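4.2 What people know about the inside of the case

We turn now from the sorting of whole machines to the part of the study we enjoyed most, which was sitting down with people while they talked us through the inside of an ordinary desktop tower. The first part of this section deals with how our participants named and grouped the parts. The second deals with the order in which they would take them out, and where they like to put them down once they are out, a matter that took up far more of our interview time than we had planned for.

A word first on who we spoke to. The survey drew 134 replies from people who repair or strip down desktop computers, whether for a wage, for a community organisation, or at the kitchen table in the evenings. Two workshops, which we call Hillelel and Dramance, let us come in and stay for longer visits beginning in November, and it is from those visits that most of the quotations below are taken. Hillelel is a reuse workshop that takes in office machines by the pallet and has up to 2,000 of them on its shelves when things are busy. Dramance is a much smaller place behind a bicycle shop, where the same bench is used for computers in the morning and sewing machines after lunch.

We had expected the two workshops to use much the same words for the parts, and by and large they did, with some cheerful exceptions. Memory was "RAM" to nearly everyone, though one older repairer at Dramance called the modules "sticks" throughout and was a little put out when we asked him what he meant. The processor was more troublesome. Some people said "the CPU" for the chip alone, and others for the chip together with its heatsink and fan, so that an instruction such as "leave the CPU till last" could mean two rather different afternoons of work. We came to ask everyone to point as they spoke, and we would gently recommend the habit to anybody doing interviews of this sort.

When it came to grouping, the most common division was between parts that are "worth something" and parts that "come with the box." Drives, memory and processors were nearly always in the first group. The power supply sat awkwardly between the two. At Hillelel it is tested and kept whenever the label can still be read, and a supply with a torn or faded label goes straight into the metal bin, however well it runs. At Dramance everything is kept, on the grounds that there is always somebody who needs one. Brackets, blanking plates, drive caddies and the small coloured clips and latches that hold them fell into the second group for most of the people we surveyed, and yet it was these little pieces that drew the strongest feelings in conversation. Several participants told us of a machine that had sat unsold for weeks for want of a caddy, or of a drawer full of odd plastic rails they could not bring themselves to throw out.

Hiyori Sugiyama carried out the interviews at Hillelel, and her notes come back again and again to colour. The repairers there lean on it heavily. Asked how they would explain the inside of a tower to a newcomer, many of them began with whatever was blue, and went on from there to the plain metal. One put it very nicely:

"If the maker has painted it a colour, that's the maker telling you to put your finger on it. So I start new people on the coloured bits, and the grey bits can wait until they've got their courage up."

It is a good rule of thumb, though it has its limits, as the same repairer was quick to say. Expansion slots and cables come in bright colours too, and a beginner who pulls at every blue thing in the case will soon be in difficulty.

4.3 Laying out the parts

The question of where things go once they leave the case may sound a small one, but it was here that our participants were most particular. Loose parts on a bare bench get knocked, muddled with parts from the neighbouring machine, or set down on their contacts. Almost all of the experienced repairers had some arrangement of their own for avoiding this. We saw muffin tins, egg cartons, a cutlery tray and, at one bench in Dramance, a row of folded tea towels with the name of each part embroidered along the edge.

Ayane Kikuchi, who looked after our own bench, favoured a tray with a shaped place for each part, kept close beside the case so that nothing has to travel far. The layout can be seen in Figure 6. The tower is laid on its side with the panel off, which opens up the whole of the board at a comfortable working height, and the tray is on the left with the larger parts standing and the smaller ones lying in their own recesses.
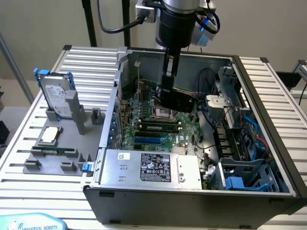 Figure 6. An open desktop tower on the slatted bench, with the parts tray to its left holding a hard drive in its blue caddy, a CPU and a RAM module.

We showed this layout to participants and asked what they would change. The drive standing upright was well liked, as its label can be read without picking it up. Opinion was more divided on the processor. A good many people were uneasy at seeing a chip out of its packaging at all, and would have preferred a box with a lid, while others felt that a snug recess was quite enough for the few minutes that a chip is normally out. The long slot for the memory module met with general approval, and two participants asked whether they might have the measurements, which we were glad to send them.

Where people differed most was on the side of the case the tray ought to stand. Left-handed repairers, as one would guess, wanted it on the right. So, rather to our surprise, did several right-handed ones, who explained that they hold the screwdriver in the right hand for the whole of the job and would like to set parts down on that same side between screws. Others keep the right side clear for the lid and the screws and would not hear of moving it. We have not tried to settle the matter. The tray used on our bench can be shifted to either side, and we would suggest that anyone building something similar allow for that from the start, along with a spare recess or two for the clips and caddies that our participants were so fond of.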